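What do you count as a failed pick when the item is see-through packaging?
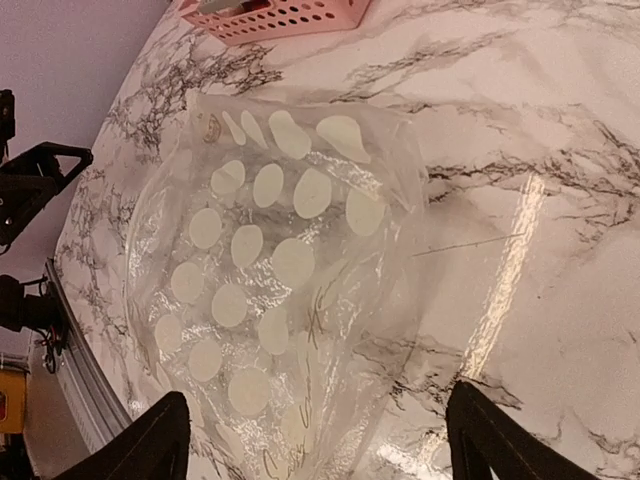
Clear bag on the marble top, gripper open, pink basket behind.

Hi all, long-time reader, first proper post. I've been roped into writing the good practice sheet for our arm at Sterance, and I'm stuck on clear plastic. With a box it's easy: it's in the basket or it isn't. With a crinkly bag like this one the fingers can close on a single fold, or on nothing much at all, and two of us will score the same try differently. I've got 14 rules so far (too many, I know!) and none of them covers it. Do you count a pinch as a pick? And does the shiny table matter? I'm due to hand it over in January and I'd love to see how other people word theirs.

gillies_bench

We had this exact row at Pletmont, so you have my sympathy. What we settled on: a pick counts when the whole item is clear of the surface and stays held for the full lift. A pinch that drags the bag along is a fail, and we write "drag" next to it so it can be sorted out later. Decide before you start and don't rescore halfway – I did that once and had to bin 60 tries.

On the table, yes, I'd put it in the rules. Glare on a glossy top moves about with the daylight, and you can see pattern straight through a clear bag, so write down which surface and which lights you used. We do ours with the blinds shut. I'd also say how the bag gets laid out each time, flat or folded, or your numbers won't compare with anyone else's.

Oh, and do 100 tries per item if you can stand it. I'd trust that over 1,000 spread thinly across everything in the cupboard.

zalta_fan

Just use a matt table mat, sorted.

tea_and_torque

Mat's fine for getting it working, but if the real job is on a shiny top then test on a shiny top. Agree with gillies_bench about drags. We also have a line saying hands stay off the table until the arm has stopped, and I'd put that at number one whatever else you cut.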